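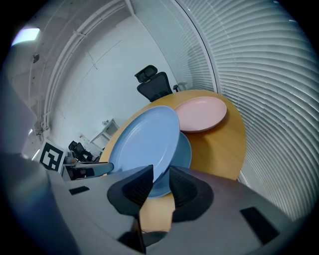 The Tillton youth choir festival sent out its new audition rules in June and I've had a few messages asking what I think. I teach voice to kids and teens, so I have opinions. Thread.

Short version: the rule about microphones is good. The rule about song choice is a mess. The age change I can live with.

Microphones first. Up to now every soloist got a handheld mic, even in the small hall at Skollton. That hall seats fewer people than most school gyms. A kid with ordinary breath support can be heard in the back row without one.

What the mic did was hide things. I'd have a student who sounded fine at the festival and then couldn't get over a piano in my front room. The parents thought I was making it up.

Now it's no mics in the small hall, mics in the main hall only. The main hall seats 1,000 and it's dry as a closet, so fair enough.

Song choice. The new list has two categories, "classical" and "other." That's it. Other covers musical theater, pop, folk, gospel, jazz and whatever your uncle wrote.

I don't know how you judge those against each other. A folk song with one guitar and a show tune with a key change and a big belt at the end are not doing the same job. The belt will win most of the time. It did last year.

And the classical list is worse in its own way. It has 7 pieces on it. Four are fine for a teenager. One is so low and short that it's a gift to anybody with a cold. The other two I would not give to a singer under 20.

I wrote to the office about those two. I got a polite answer saying singers may transpose. Transposing helps with the top notes. It doesn't help with length, or with the fact that the piano part is thick all the way through and you have to push to stay over it.

Someone will reply that their kid sings one of them already and sounds great. Could be. I've had students like that. I still gave them Italian songs with a range of an octave and a bit, and they still complained, and we still did it.

Accompaniment. You can bring your own pianist, use the festival pianist, or send in a backing track. Tracks have to be uploaded through Vetudeck this time. I tested it last night. It took the file on the second try. Use a plain file name with no spaces in it.

If you use the festival pianist, please send clean copies. Single sided, all the pages, chords readable, cuts marked in pen. Last year a boy lost his whole second verse to a photocopy with the bottom line missing. The pianist guessed and guessed wrong.

Rehearsal time with the pianist is 2 minutes. I know. Use it for the start, the end and any place you slow down. Don't sing it through.

The age change: junior used to stop at 13 and now it stops at 14. Some people are upset. I think it's better for boys whose voices are moving, who used to get put in with 17-year-olds at the worst possible moment. It's harder on the younger ones. I don't see a way to fix both.

Sivakumar Music is stocking the list pieces in medium and low keys. I called and they had both on the shelf, except the Schubert, which is on order. They also do a student price if you ask at the counter. It isn't on the website.

Questions I keep getting. Yes, you can hold a music stand copy in junior. No, you can't in senior. Yes, siblings can enter as a duet. There's no dress code, but wear shoes you can stand still in.

Also getting: "Should my daughter enter if she's got a sore throat that week?" No. Withdraw and they move the fee to next year — it's in the rules, near the bottom, under payments. I had a student sing through one and she was off for a month.

For my own students: pick your piece by the end of the month and bring the music to your lesson on paper. Not on your phone. I need to write on it.

I'll add to this when the office posts the order of classes. They said mornings for junior and after 2 for senior, but that was over the phone, so don't book a train on it yet.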